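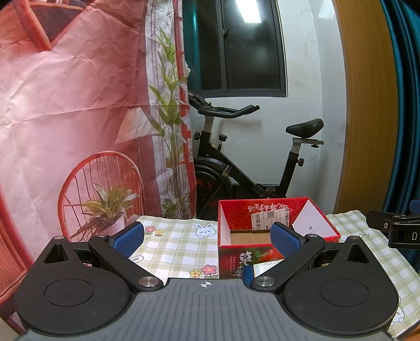
# The Two-Dollar Screw Test

Vega Toledo does not like the word "maintenance-free." It was printed on the first page of the binder that came with her hand-held grippers, and she has crossed it out in ballpoint.

"Everything with a pivot in it needs looking after," she says. "If they tell you it doesn't, they mean they don't plan to be the ones doing it."

Toledo keeps the grippers running for Hodarham, a small outfit that records people doing household jobs so that robot arms can be taught to copy them. The selling point of the method is that you skip the robot. A person picks up a gripper in each hand, opens and closes it on a box, a towel, a lid, and a camera on the tool records the work. The tools go into ordinary homes, onto ordinary tablecloths, with the exercise bike still standing behind the table. Cheap, says the pitch. Simple, says the pitch.

I spent a day in September finding out how simple.

## Pads first

The blue pads are what touch the world, and Toledo starts there. They have a texture, and the texture fills up. Cardboard dust is the worst offender. She goes over each pad with a damp cloth and a soft toothbrush, then presses the edges with a thumbnail to see whether the backing is coming away.

The supplier, Zosero, says to change pads on a fixed schedule. Toledo changes them when they slip. Her test is an empty gift box with a shiny printed front: grip the rim, lift, hold it over the table while she counts under her breath. If it creeps, the pads come off.

I asked whether the schedule was there to protect the data or to sell pads. She kept brushing.

## Then the pivots

Each finger turns on a large silver screw. Too tight and the jaws drag, so the operator squeezes harder and the hand gets tired by lunch. Too loose and the fingertips wander sideways, and the recording shows a grip that was never quite where the numbers say it was.

Zosero's binder gives a torque figure. Toledo has a driver that can be set to it, and she uses it, but she doesn't trust the result until she has worked the jaws by hand. On the day I visited, 4 of the grippers on her bench were in spec by the driver. She backed off the screws on 2 of them anyway.

It bothers me, this part. An industry that talks about scale, about thousands of hours of clean recordings, is resting here on one woman's feel for a screw. She is very good. She also takes vacations.

## The part with the target

After the mechanical work comes the check that Hodarham's clients care about. Software has to know how far apart the fingers are at any moment, and it only knows if somebody has shown it. Toledo closes the jaws, opens them fully, closes them again, and compares the reading with a set of steel gauge blocks. The longest block is 38 millimeters.

The routine was written by Jääskeläinen, the engineering firm that set up the original kit, and it calls for the check once a week. Toledo does it before every outing. Tools get dropped. They ride in the trunks of cars. One came back from a job in Ballport with a finger that looked perfect and read wrong from end to end – a day of recording thrown out, and a long phone call over who would pay.

## What it costs

Hodarham gave me one number without my having to push: $2,060 over the past year on pads, screws, pins and replacement fingers. As shop bills go, that is small. It does not include Toledo's time, and when I asked for that figure I was told it was "part of operations."

I came away liking the tools more than I expected to. They are sturdy, they open up with ordinary drivers, and a worn part can be swapped at a kitchen table. My doubts are about the brochure. Any plan that puts these grippers in a few hundred more homes will need people to clean and tune them, and I haven't yet seen a plan with those people in the budget.

Toledo has asked for an assistant. She was still waiting for an answer when we spoke last, and there was a fresh crate of grippers by her door.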